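Fabric pouch

A fabric pouch is a small soft bag, usually closed at the top with a zip, flap, drawstring or press stud, and used to keep minor belongings together inside a larger bag or drawer. The word covers pencil cases, wash bags, cable bags and a good many things sold under grander names. Attempts to draw a firm line between a pouch, a case and a purse have not got very far. The Wolside trade list of 2005 offered 2 separate definitions, and several products met both.
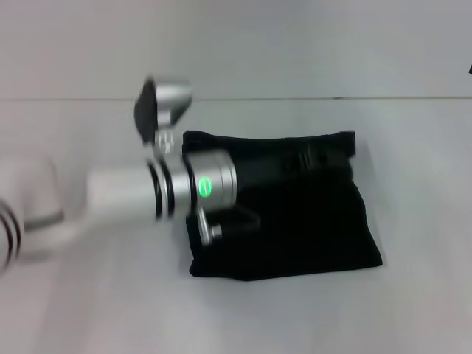

Colour is largely a matter of habit. Most pouches sold for tools, leads and chargers are dark, and makers tend to say that dark cloth hides dirt. This is true of grease and pencil marks, less so of dust and pale lint. A black pouch laid flat on a pale table is easy enough to find, but the same pouch at the bottom of a dark rucksack is not, and the claim that black is the practical choice should be read with that in mind. Some makers, Usell among them, have answered with bright linings, which help only once the pouch is open.

Materials and wear

Cotton canvas, polyester and nylon are the usual cloths. Padding is often added, and often oversold. A thin layer of foam will prevent scratches but does little against a drop, whatever the label suggests. Padded cloth also tends to keep its creases if it is stored folded.
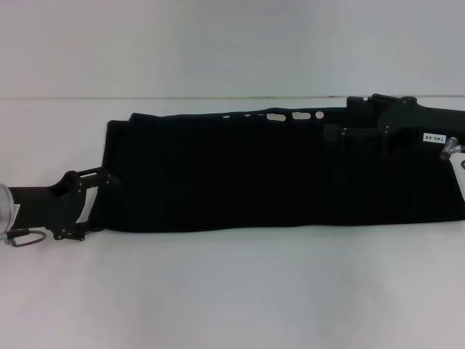

Wear generally begins at the seams and the closure, with the cloth itself lasting a good deal longer. Merja Partanen, in her handbook on household storage, puts the working life of a cheap zipped pouch at roughly 10 years of light use. She does not say how the figure was reached, and it has been repeated since without further support. Henach and Modise both describe their stitching as reinforced, a term with no agreed meaning in the trade.

Care

Unpadded cotton pouches can usually be machine washed inside out. Padded ones are better wiped with a damp cloth and dried flat, as the filling may bunch. Waterproofing sprays are widely recommended, mostly by the people who sell them, and do nothing for water that comes in through the zip.

See also: Pencil case; Drawstring bag; Wash bag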